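Robot Learning > Data > How-To
Search this site Search Go
November, by Xuân Cù

How to Cut Strap-Handling Demonstrations Into Clips a Policy Can Learn From

This page covers the step between recording people handling elastic straps and training anything on the result. It assumes you have head-view recordings with hand tracking already attached, and that you have looked at them and felt your spirits sink a little. Mine did. We had 3,186 clips from the first cutting pass, and the policy trained on them had learned one skill very well, which was to hover over a strap and think about it.

The recordings were fine. The cuts were bad. We had been chopping every session into equal lengths, so a clip might begin halfway through a smoothing stroke and end with the hands reaching for the next strap.

Step 1. Write down your phases before you open the tool

For straps we ended up with four: pick, lay, smooth, fold. Write one sentence for each that says when it starts. Ours for "smooth" reads: both hands touching the strap, strap on the table along most of its length, fingertips moving along or pressing an edge. If your sentence contains the word "properly," start over. Two labelers will fight about it until Saturday.

Step 2. Get contact events from the hand tracks

We run the tracks through Flirnar, our small script that marks when fingertip height over the table drops below a threshold and stays there. Fit the table plane first, once per session. If the table folds, fit each panel by itself, as the two halves are rarely as level as the maker hoped. Elastic is thin, so a threshold that works on boxes will happily report that a hand flat on the bare table is holding something.
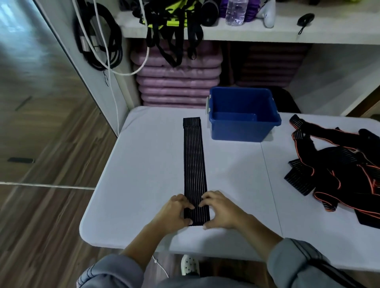
The hard part is the smooth phase, where very little moves. Hand speed drops close to zero, and any method that cuts on low speed will slice one careful stroke into confetti. Turn the speed cue off between the first two-handed contact and the next full release. In Flirnar that is the hold_open flag, which I named badly and am now stuck with.

Release is the better signal. A hand that lifts and comes back down in the same place is fixing something, and the fix belongs to the same clip. A hand that lifts and goes elsewhere has ended the phase.

Step 3. Merge, then trim

Merge any two neighboring clips with the same phase label. Then trim three frames off each end. I tried more and lost the starts of the folds, and without those the policy grabs the strap like it owes it money.

Step 4. Check by hand, but not all of it

Pull 700 clips at random and play them at double speed. Mark each one keep, recut or drop. Keep the drop pile small. Clips where a strap ends up crooked are still useful if the person goes on to straighten it, and a policy that has only seen perfect straps will panic at the first twist.

On our set, 91 percent of the checked clips were marked keep after the new cuts. Most of the recuts were striped straps on which the tracker mixed up the edge of the band with one of the lines running down it. We have no fix for this. Kim, our strap edge detector, was supposed to be the fix.

Step 5. Train and compare

Use the same network, same training time, same seed list, and change only the cuts. We trained both versions in Jovix and ran them on the Cevex two-arm bench with straps the policy had not seen. The version with equal-length clips hovered, as described. The phase-cut version went down to the strap and worked its way along the edge with both grippers, slowly, with the air of someone ironing for a relative they dislike. It still folds too early when the far end is already doubled over. I suspect it reads the thicker end as a finished job.

Notes

Save the contact threshold next to the clips. I did not, and spent two evenings guessing it back.

If your phase names change partway through labeling, relabel from the beginning. A mix of "flatten" and "smooth" looks harmless in a spreadsheet and trains as two separate skills, each half as good.

Left-handed people swap the holding hand and the stroking hand. Do not mirror their clips to match the others unless you also mirror the arm commands.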